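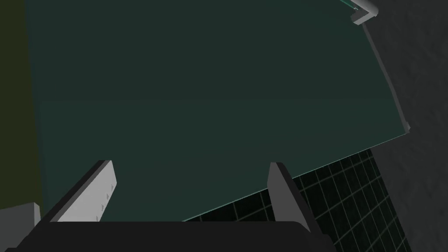
Dark green glass panel, light gray edge strip down the right side.

Shop notebook, June. Glue tests, day 2 of the Wenetti stuff

7:40 am. In early, humid again. Hygrometer by the door reads higher than the one by the bench, no idea which to trust. Going with the bench one. Wrote both on the clipboard.

Opened yesterday's clamps first. Batch A (Magbanua hide glue, mixed fresh) all holding. Batch B (same glue, sat in the pot overnight, reheated) two joints let go when I knocked them on the bench corner. Not hard either. Clean break right along the glue line, no wood fiber pulled at all. So either the glue was tired or I starved the joint. Suspect the glue. It smelled off when I warmed it and I used it anyway.

Note to self: stop saving the pot.

8:15. Milled more test blanks from the Fuvwood offcuts. It's the maple, the batch Mylene brought over. Planer leaving a ridge again, one knife has a nick. Turned the boards end for end and took the ridge off by hand. Should have changed the knives last month. They're in the drawer, wrapped, under the sandpaper. Still didn't do it today.

Blanks cut at 110 mm long, 5 mm off each end gets thrown out because of snipe. Fine for lap joints. Too short if we decide to do the bending test as well, so whoever cuts the next lot please go longer and trim after.

9:00. Hide glue on the heat. Soaked the granules in cold water first, proper soak this time, till they went like wet jelly all the way through. Last time there were hard centers and it came out lumpy. Pot dial set to 115, which does not mean the glue is at 115, the dial lies. Kitchen thermometer in the glue, wait until the reading quits climbing, then adjust. Took ages. The dial is only good for remembering where you left it.

Brushed both faces this time. Yesterday only did one face for half the batch and forgot to write down which half. Useless. Those go in the stove.

Open time is the whole problem with this stuff. In the cold months it gels before you've even picked up the clamp. Today with the damp and warm it was much nicer, could slide the pieces into place without panic. Might be why Batch A looks so good and not becuase I suddenly got better at it.

10:30. Batch C clamped. Batch D is the Lukent liquid glue, straight from the bottle, same blanks, same clamps, same everything. I'd like it to do well. No pot, no soaking, no smell. Squeeze-out was thin and ran down onto the cauls, need wax paper under next time. Scraped what I could.

Clamp pressure: still by feel. Mylene Dela Peña thinks that's the biggest hole in the whole test and she's right. She suggested dead weight instead, stack the joints under a board and load it the same each time. Tried it with the bucket of old plane irons. Works ok, a bit tippy. The small joints skated sideways on the wet glue before it grabbed. Two brads with the heads snipped off would stop that. Drilling for them is a pain though.

12:10. Lunch. Rain.
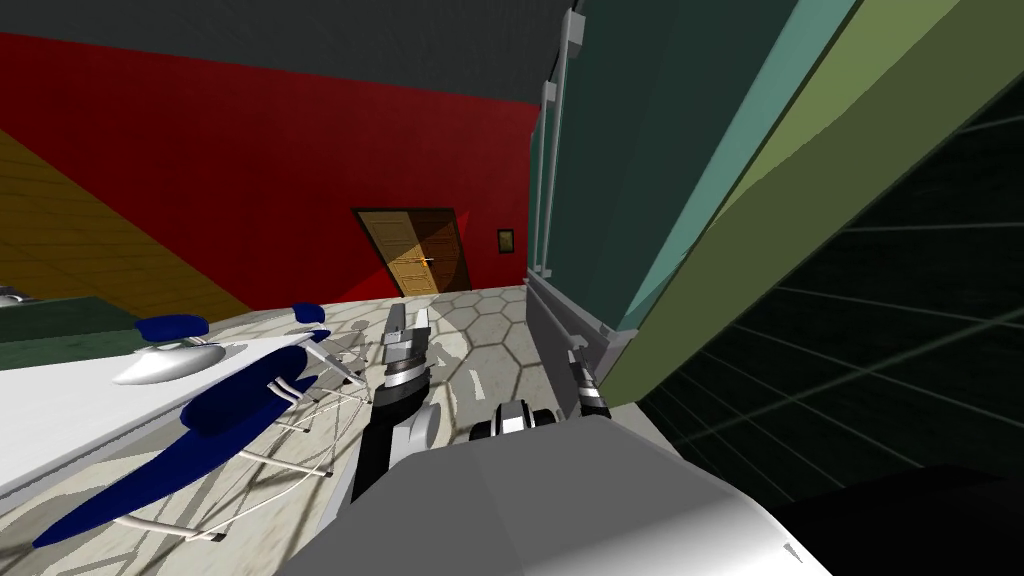 1:00 pm. Sorted the broken ones from Batch B and looked at the faces with the loupe. Glue film shiny and smooth on one side, dull on the other. So it skinned over on the brushed face before the second face touched it, never wetted in. That's my fault and not the glue's, or not only. Crossing out half of what I wrote this morning. Actual cause could be both. Need to run old pot vs. fresh pot again with both faces brushed before anyone says anything about overnight glue.

Sanding question. Half of Batch C was straight off the hand plane, half scuffed with 120. Marked P and S on the end grain in pencil. Old argument in this shop, people get loud about it. Will just see.

2:20. Set up the pull rig. Lever arm squeaks, put wax on the pin. Weighed sand into the bag 900 g at a time, hang it, wait, add the next. Slow, but it's repeatable and the scale is decent. Ran one leftover Batch A joint just to check the rig. Held a lot longer than I expected, then the wood went next to the joint and the glue didn't. Good sign for A. Bad sign for the rig, since we'll be measuring maple and not glue. Smaller overlap needed. Cut the lap in half for the next set.

3:45. Cleaned brushes in hot water. Threw out the pot glue, all of it, pot washed.

Out of: wax paper, pencils that aren't stubs, the small spring clamps (who has them??)

Tomorrow
- unclamp C and D, dont touch before noon
- new blanks, longer, half lap
- ask Mylene if there's more of the Fuvwood maple from the same board, different board would mess up the comparison
- planer knives. really
- redo old pot / fresh pot, both faces brushed, write down which is which ON THE WOOD

4:30. Off. Left the window over the sink open a crack, somebody shut it if it's blowing in.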